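Questions fréquentes : préparer le budget d'une cellule de manutention de sachets

Vous êtes nombreux à nous écrire avant même d'avoir demandé un devis, et nous trouvons que c'est plutôt bon signe ! Nous avons rassemblé ici les questions qui reviennent le plus souvent chez Plulex, avec les réponses que nous donnons au téléphone (en un peu moins bavard, promis).

Quel budget faut-il prévoir au départ ?
Tout dépend du bras que vous avez déjà, ou pas. Le bras lui-même pèse souvent moins lourd qu'on ne l'imagine dans le total : la pince, les protections, le câblage et les journées de mise en service prennent vite la plus grosse part. Demandez toujours un devis où ces postes sont séparés, même si le fournisseur préfère un prix global.

La pince est-elle comprise dans l'offre Nirov ?
Non, elle se commande à part. Pour des sachets souples remplis de granulés, le choix des doigts mérite vraiment qu'on s'y attarde, car un film plastique se plisse, glisse, et le contenu se tasse toujours du côté où on ne l'attend pas.
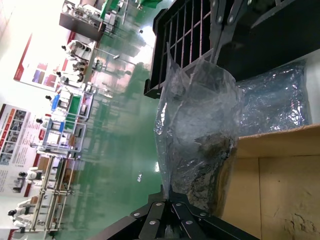 Prévoyez aussi un second jeu de doigts dès la première commande. Le délai de réapprovisionnement est de 14 jours, et c'est bien long quand la production attend !

Peut-on essayer avec nos propres produits ?
Oui, et nous vous y encourageons de tout cœur. Envoyez-nous 42 sachets remplis comme chez vous, avec leurs cartons ou leurs caisses habituels. Les essais durent deux jours et leur coût est déduit de la commande si vous allez plus loin avec nous.

Faut-il refaire le sol de l'atelier ?
Rarement. Un sol plan et propre suffit dans la plupart des cas, mais notre technicien viendra vérifier les points d'ancrage avant la signature.

Achat ou location ?
La location Atuma court sur cinq ans, maintenance comprise. Si vos formats changent souvent, elle vous laissera respirer ; pour une ligne stable, l'achat revient en général moins cher.

À qui écrire ?
À Ruxandra Cârstea, au service des projets, en joignant si possible un plan de l'atelier et les dimensions de vos sachets. Pour une installation en octobre, pensez à valider la commande avant l'été.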